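4.3 What went wrong with the dabbing task

I'll admit we thought this one would be easy. Kanini Rotich set up the Plenham cell with a practice felt, and the right arm had one job - bring a small orange-tipped item down, press, lift, move on. Of the 139 trials in this set, 8 ended in a force fault, and all of them came during the press. We had the contact limit set far too high in March, so the arm kept pushing well after it should have quit.
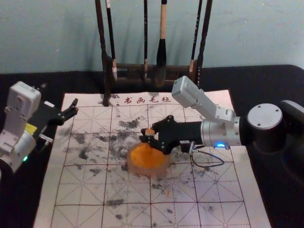 5 min read

Figure 3. Right gripper holding the orange-tipped item over the ink-marked felt, left gripper open near the upper-left cells.

My first guess was the cable under the right gripper. Njoroge Kariuki didn't buy it, and he was right: we swapped it and got the same fault. The real trouble was our height estimate. The felt gives a little under load, and our Kimaro controller read that give as "not there yet" and drove lower. We now stop on force alone, checked every 8 ms, and the left arm stays parked until the right one has cleared the felt. I'd still keep my hands out of there while it runs - the stop is software only, and we haven't tested it with the power dropping mid-press.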